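An Afternoon in the Server Hall at Piltberg

I signed up for the August open day mostly for the free coffee, and then I stayed until they turned us out!

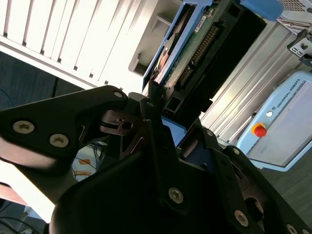
A 3.5-inch hard drive in its blue tray, green circuit board showing.

Our guide was Tamara Hladun, who has worked at Piltberg for 18 years and talks faster than anyone I've ever met. She took us through in groups of 4 (small rooms, lots of cables, and I was told twice to tuck in my scarf). The hall is colder than you'd think and so loud that we ended up reading lips half the time.

What I loved was the drives. I've had one humming away in my desktop for years and never once looked at its underside, with the little green board and that row of gold pins along the edge. Tamara said they keep 800 in service and another 1,000 on the shelves in the back, all logged by hand in a binder before they go in the computer. A binder! My friend Razia wanted to know what happens to the old ones, and we got a long answer about shredding that I only half heard over the fans.

The trays got more attention than I expected too. Danang Subramaniam let us hold an empty one at the workbench, and it weighs next to nothing.

Coffee was upstairs afterward, with very good almond cookies. Wear a sweater if you go, and ask for the early group.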